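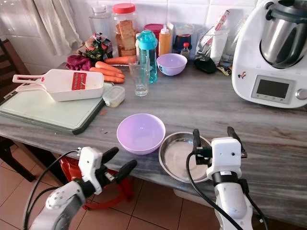
Triltside second line replied that a drift which clears after homing and comes back under load points to the wrist before it points to the calibration, and asked for the joint log and the gripper current trace before anyone touched the offsets. Both were attached the same afternoon.

Ticket: Kerau kitchen cell, right arm, gripper closes off target
Status: closed, monitoring
Site: Ikport
Opened: January
Priority: normal

Reported fault
The right gripper closes to one side of the commanded point. Thin-rimmed items such as plates and bowls are touched by one finger first and pushed along the worktop. Left arm not affected. No fault code on the controller. The operator re-homed both arms and the error went away, then returned during the same shift.

Setup
Two white arms on a shared base, two-finger grippers, black finger pads, external cable on each wrist. The worktop is kept as a normal kitchen, with utensils, jars and food left out. The cell runs the Diệp task set. Last scheduled service was completed with no remarks.

Log

09:10 Joint log received. Wrist roll on the right arm shows a following error that grows when the joint turns past 29 degrees towards the cable side. Nothing comparable on the left.

09:40 Current trace received. Gripper motor draws 200 mA on a free close, as expected. Finger drive ruled out for now.

10:15 Asked site to power down, support the forearm and turn the wrist by hand through its full range. Site reports even resistance one way and a springy stop the other way.

10:30 Asked site to release the upper cable clip and repeat. Springy stop gone. The cable had too little slack between the clip and the gripper housing and was pulling against the joint.

11:05 Site asked whether the controller could be told to ignore the error. Declined. Raising the threshold hides the load and the cable will fail at the connector.

11:20 Clip moved back one position. Slack loop re-formed with the wrist at the far end of its travel. Instruction given to check that the loop does not reach the fingers when the gripper points up, and that it does not drop low enough to catch on items on the worktop.

11:50 Wrist cycled 20 times without load. Following error flat in both directions.

13:30 Grip test on a steel plate. Contact still slightly early on the outer finger. Re-homing made no difference, so this is a separate cause.

13:45 Finger pads checked. Outer pad on the right gripper was seated proud at the tip. Screw removed, adhesive residue cleaned off the finger, pad refitted. The screw had been cross-threaded and was replaced from the spares kit.

14:20 Grip test repeated on the plate and on a plastic bowl. Both fingers make contact together. No sideways push.

14:35 Offsets compared with the stored values from commissioning. No change needed. Calibration was not run.

15:00 Cell returned to use at reduced speed. Cycle counter read 2180 at restart.

Cause
1. Wrist cable clipped too short on the right arm, loading the roll joint.
2. Outer finger pad not fully seated.

Parts used
One pad screw. No other parts.

Follow-up
Site to look at the loop on both arms at the start of each shift until the next service. The left arm clip is in its original position and should stay there unless the joint log shows the same pattern. Full speed may be restored after one shift without a following error on the right wrist.

Addendum
Shift completed at reduced speed, no following error logged. Full speed restored by site. The service sheet for this cell now has a line for clip position, left and right. Pad screw torque is still missing from the sheet and has been requested from Triltside under a separate ticket.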